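Masking the wrist camera before you trust a single pose

Most of our perception bugs in January came down to one thing: the wrist camera spends its life looking at its own hand. Drutholm (our two-arm sim cell) will happily report a gripper as a grasp candidate, and the planner will happily try to go and pick it up. This tutorial covers the self-mask and shadow filter we now run on every wrist frame. You need Flivex installed, a working URDF and about the patience required for a dishwasher manual.

Step 1. Start from the overview camera

Load the cell and render one overview frame before touching the wrist views.
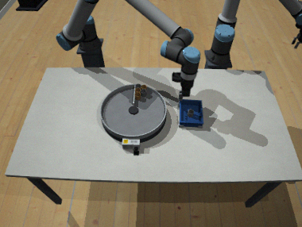 Thresholding is where everyone begins, me included. On a white tabletop it sounds foolproof: anything darker than the table is an object. Then the arms throw big angular shadows across the back and the right half, and your detector finds a new part shaped like an elbow. Leave the lights alone. Turning shadows off gives you lovely numbers and a detector that has never met a lamp. Set shadow_filter to "chroma" and let it compare color before brightness.

Step 2. Check what the planner thinks it is holding

Run flivex state --grippers and compare the answer with a side view. Both arms should report empty. If one reports a payload, clear the attached-object list and run it again. Ro-un Lim lost an afternoon to an attached cup that had been deleted two scenes earlier. The planner was still carrying it very carefully.

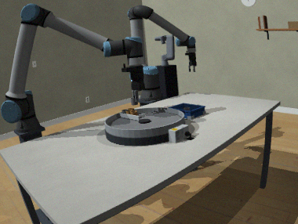 Side view with both grippers empty over the table.

Step 3. Build the self-mask

Project the gripper mesh into the wrist camera using the fisheye model. The pinhole model will also run, without complaint, and put the fingers somewhere in the next room. Grow the mask by 2 pixels. Atieno Kinyua argued for 40, which does remove the gripper, along with most of what it was reaching for.

Mask the fingers separately from the body. The body stays put in the wrist view, so you can cache it. The fingers move, so update them from the joint state on every frame.

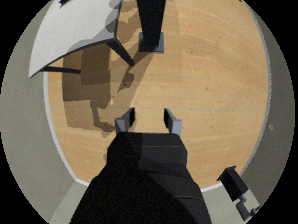
Step 4. Reject the floor

A wrist camera pointed past the table sees a lot of floor, and Imetti, our segmenter, likes floors. It likes knots in the planks even more. Intersect each candidate with the table volume and drop anything outside. Use the tabletop height from the scene file, not the one you remember.

Keep the shadow filter on here too. Shadows on wood shift the color a little, so the tabletop settings will let some through. Lower chroma_tol until they go away, then replay 300 saved frames to see what else went with them. 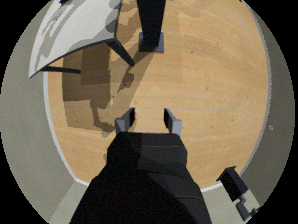
Wrist view for the floor test: bare planks between the fingers, table at upper left. Correct number of grasp candidates: zero.

Step 5. Run the long replay

Once the short replay is clean, run all 3000 frames through Bạch, the regression runner. It takes almost as long as lunch. Open the rejects folder first and look for real parts that were thrown out with the shadows. If you find any, go back to chroma_tol before you touch the mask.

Commit the mask file with the URDF it was built from. Change the fingers and you'll need to repeat Step 3.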